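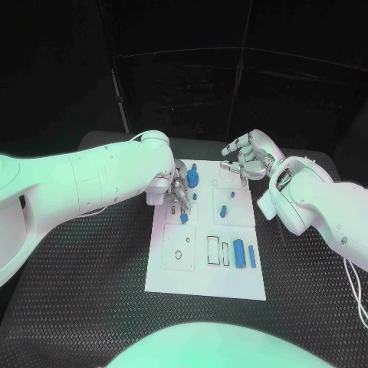

## Furtado signs on at Clukville

5 Aug 2026

So Anselmo Furtado is staying. Clukville put out a short statement at lunchtime saying the head coach has agreed a new three-year deal, which ends a month of talk linking him with Magalhães.

I'm pleased. We lost more games than we should have last season, but the scrum is better than it was and the young backs are getting proper minutes. Five of them started against Conov in the last home match. The crowd that night was 2,089, up 200 on the same fixture the year before.
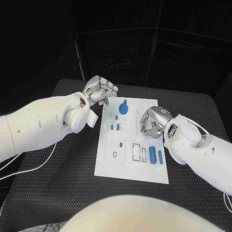 *Two arms over the work board.*

The bigger question is the defence. Rosângela Barbosa has run it since she came over from Trivuvik with Furtado, and the statement didn't mention her. Her contract is up next summer as far as I know. I'd want that sorted before the first league game - the tackling was the one thing we did well away from home.

Season tickets are still on sale at the ground. I've renewed mine, same seat by the tunnel.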